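Kiden hand unit: fingers, face plate and label

The Kiden is the hand-held gripper used in pairs for the Planholm cloth handling work, one unit in each hand. The gallery covers the parts that get attention between sessions: the yellow fingers, the slotted side frames, the black face plate and the label at its lower edge. The notes after the pictures give the service routine for a single unit. The second unit gets the same treatment.
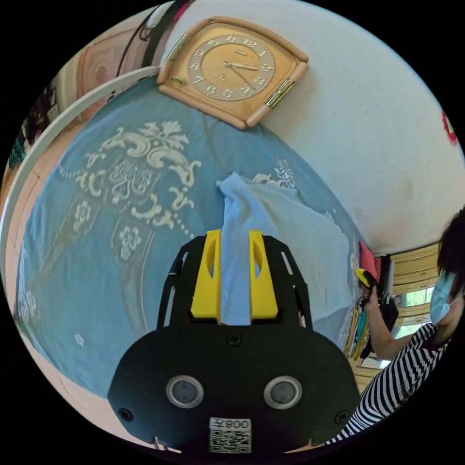 Fingers closed on light blue cloth. Face plate screws at top center, lower left and lower right.
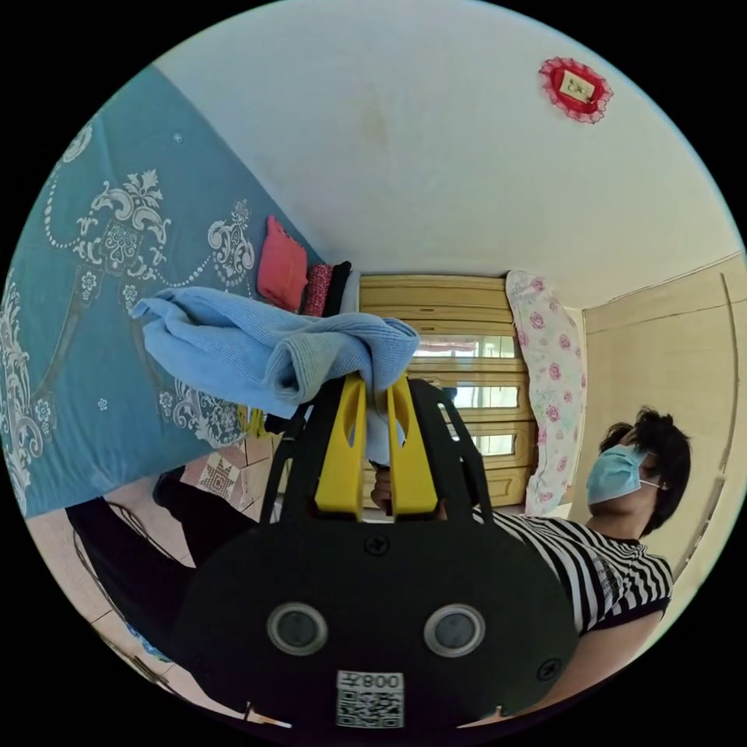
Ribbed towel held between the fingers, with the hand on the grip behind the plate.

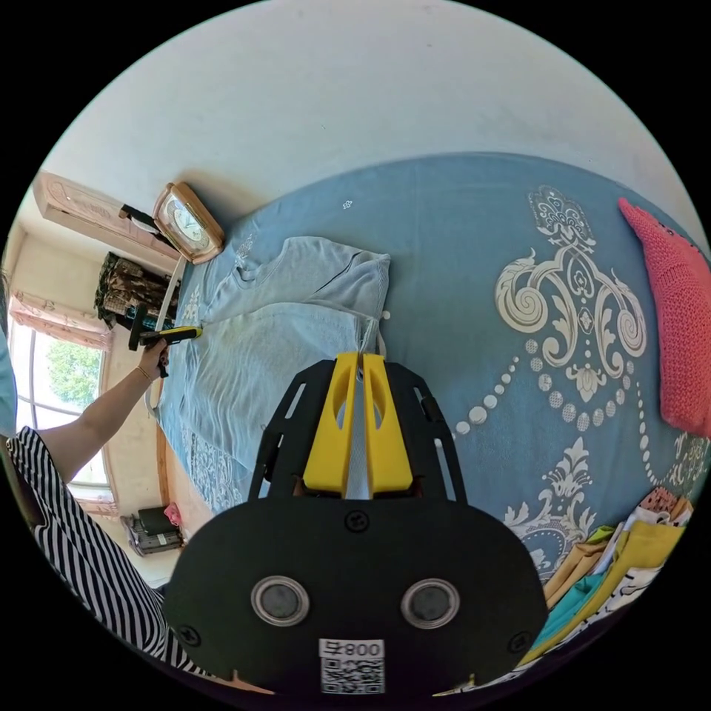 A fold of a light blue garment in the fingers. The other tool is at the garment's left edge.

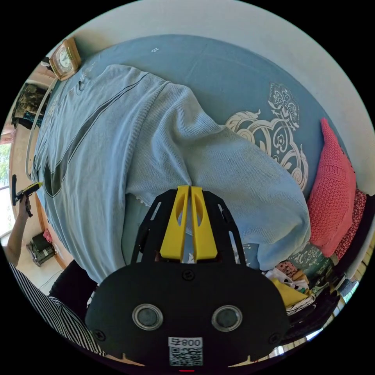 Fingers side by side over ribbed knit, narrow gap between them. Red indicator at the bottom edge of the housing.

Svenja Diekmann
Equipment technician, Biseck workshop

Finger faces. Lint builds up on the inner faces first, and ribbed and knitted cloth leaves the most. Open the fingers fully and wipe both faces with a dry microfiber cloth. Pick out anything left in the oval holes with a wooden stick. No solvent on the yellow parts. It dulls the surface and the grip on thin cloth drops off.

Finger alignment. Close the fingers slowly on a single sheet of paper and pull. The paper should drag evenly from top to bottom. If it slips at the top, one finger is sitting out of parallel and has to be reseated. Replace fingers as a pair after 40 sessions, or sooner if an edge is chipped. Mixing an old finger with a new one gives a closed gap that varies along the height, and the readings drift with it.

Side frames. Threads collect in the slots near the finger base. Pull them out with tweezers, working away from the slide. Move the fingers through full travel 6 times and feel for a catch.

Face plate. Three black screws. Tighten by hand with the short driver until seated, top one first, then the lower two. If the plate still rocks, take it off and look for thread caught behind it. Clean the two round openings with a lens blower, then a lens tissue if a mark remains. Fingerprints are common on whichever side the operator holds when setting the unit down.

Label. The QR code has to scan at the first try. Reprint it at the first sign of lifting at a corner. Log the unit under the code as scanned, never from memory.

Closing check. Power on, confirm the indicator, and leave the unit on its stand for 2 minutes before the zero reading with the fingers closed. Take 7 readings and enter all of them in the Sperling log. A unit that fails the zero check goes back in the case with a red tag.

Page last changed 2023-04-09. The stand drawing was updated in October and has its own page.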